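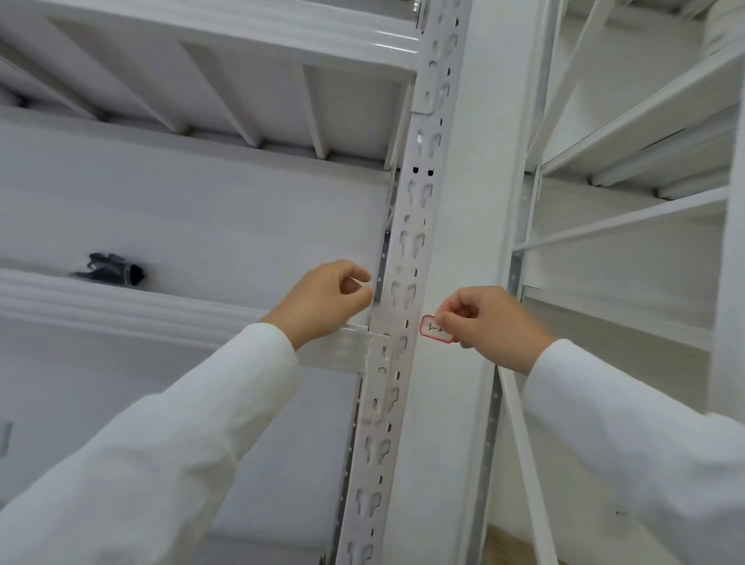 From: Ebony Stubbs
To: stockroom list
Date: 2006-03-17
Subject: Re: shelf labels, which way are we numbering

Quick one before I have to run, will fill in the gaps tonight.

Shayne Kereama wrote:

> Couple of questions on the new shelving. Are the bay labels going on
> the uprights or on the front of the beams? Last I heard it was beams,
> and Dulby already has a stack cut to fit the beams. Also is the
> first number the row or the bay? The sheet from December says row,
> the one taped inside the door says bay. I've got 176 cartons from
> Ruddock to put away and I'd like to do it once.
>
> And how high. I'm not getting the steps out every time I want to
> read a number.
>
> Shayne

Uprights. Sorry, I know the beams were the plan. Tried it on the old units and the boxes hang over the front and you can't read a thing, plus every time somebody shifts a shelf the label goes with it and then the level is wrong. Post stays put. So face of the post, the side toward the aisle.

First number is row, then the dash, then bay. The December sheet is right. Please somebody pull the one off the door, I keep meaning to and walk right past it.

The red border ones are for the white units only. Anything still on the old gray racking keeps its plain label until we empty it. Write them by hand, black marker, BIG. I know the printer does labels. The printed ones came out tiny and the ink rubs off on your sleeve.

Height - ok, fair point. Main label up high so you can find the row from the end of the aisle with stock in the way. Then a second one at chest height on the same post, same number. So 2 per post. That uses up more labels, we have 312 left of the red ones and I think that does it if nobody wrecks too many. If Dulby's are already cut for the beams don't toss them, use them for the shelf levels. Levels are letters, A at the bottom. Not the top! Half the old rack was done from the top and it made no sense once we added a shelf.

Sticking them on: the posts are all slots, so the label only grabs on the flat bits between. Wipe the post first, there's a film of something on them from the factory. Press the edges hard, and hold it a while. If it lands over a slot that's fine as long as the corners are down. Dont cover the slots right at a beam joint, we need to see those when we move a shelf.

Packing film: peel it off the beams as you go, all of it, including the bit trapped at the ends. Snip it, don't yank. And anything that got parked on the shelves while they were going up comes down before stock goes in. Bags, wrap, whatever. If it's yours come get it.

Shayne, for the Ruddock cartons, use row 1 and start at the bay nearest the door. Heavy on A and B. The Valtix stuff goes in row 2 when it shows up, their note says 1380 pieces but I don't know how many cartons that makes, I've asked twice. Leave the whole row clear till we hear.

Plernier returns stay on the floor for now. I have no better idea.

Oh and the stock sheet needs a new colum for level, can whoever has the file open please add it and then CLOSE the file.

Gotta go

Ebony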